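Garage Cleaning Tips I Tested Because I Didn't Believe Them

Every spring somebody forwards me a list of miracle cleaning tricks for the workshop, and every spring I end up in the garage with a box of baking soda, feeling like a fool. Last May I wrote down what happened. My garage in Prindesville is small and greasy, so most of these got a fair trial.

Vinegar on everything

Vinegar is fine on hard water spots. It did nothing for the oil on my drill press that a squirt of dish soap didn't do faster. Keep it off bare aluminum if you care how it looks. Mine went dull in patches, and the site that recommended it had a photo of a very shiny table saw fence.

Dryer sheets for sawdust

The claim is that a used dryer sheet stops dust from sticking. I wiped half a shelf with one and left the other half alone. After 2 weeks I couldn't tell which half was which. A damp rag costs less and doesn't smell like fake lavender.

Grooved metal and rubber surfaces

People buy special sprays for this. I tried one from Marnlow and went back to an old toothbrush and warm soapy water. Brush along the groove, never across it, or you just pack the dirt into the corners. For rubber mats and belts, skip anything that promises "shine" - shine on rubber usually means slippery. Wipe with plain water afterward and let it air dry before you put anything on it.
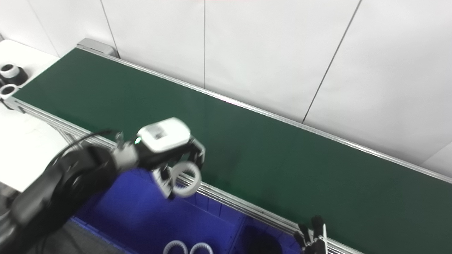 Cat litter on oil spills

I'll admit this one works, on fresh spills. Use the cheap clay kind, grind it in with your shoe, and leave it for 20 minutes before sweeping. On the old stain under my car it made a gray stain with crumbs in it.

Chalk in the toolbox

My neighbor Glykeria Karamanlidis swears a few sticks of chalk keep her wrenches from rusting. Her garage is also heated. Mine isn't, and my wrenches rusted right next to the chalk. A thin wipe of oil before winter has done more for them than anything else I've tried.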